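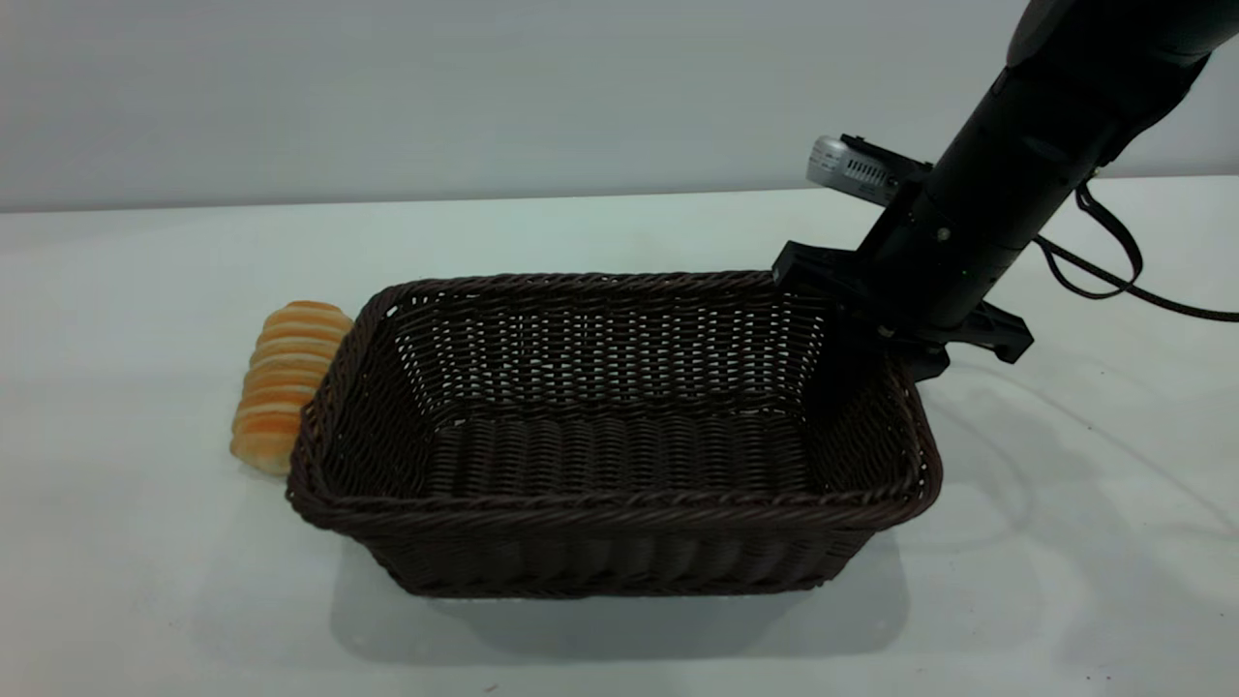
A dark woven basket on a white table, with a piece of bread beside it.

Search this site Enter keywords Go

Bread baskets return to the tables at Emgate community lunch

9/30/26

The community lunch at Emgate has brought back bread baskets on its tables, after two years in which bread was handed out only at the counter. The change began this week and will stay in place until December, when the kitchen will decide if it continues.

Under the old arrangement each guest received one slice on the plate together with the soup. Many people asked for a second piece and had to stand in the line again, and this was difficult for older guests and for parents with small children. The kitchen says that the line at the counter was often longer for bread than for the hot meal.

The new baskets are dark brown and rectangular, with a braided rim, and they are woven from thin strands. They were bought from Wevar, a small homewares shop on the same street, which gave the lunch a lower price. Each table gets one basket. It is filled in the kitchen shortly before noon and can be filled again when guests ask for it.

The bread comes from the Lista bakery, which delivers in the morning. Lunch is served to almost 70 people on a normal day, and the kitchen expects to need two more loaves than before. Guests who cannot eat wheat should tell the staff at the door – a separate plate will be brought to them, so that their bread does not touch the basket.

Cleaning was the main worry before the decision was made. Crumbs go easily into an open weave, and the previous baskets, which had a lighter colour, were difficult to keep in good condition. The kitchen will now put a cotton napkin in every basket during service. After lunch the baskets are shaken out, brushed and left to air on a rack near the back door. They are not washed in the machine.

Bread that was on the tables is not served again. Whole loaves that were not cut go to the neighbourhood pantry at Aidoo on the same afternoon.

Guests can give their opinion on the paper cards beside the tea urn. The lunch is open to everyone and no booking is needed.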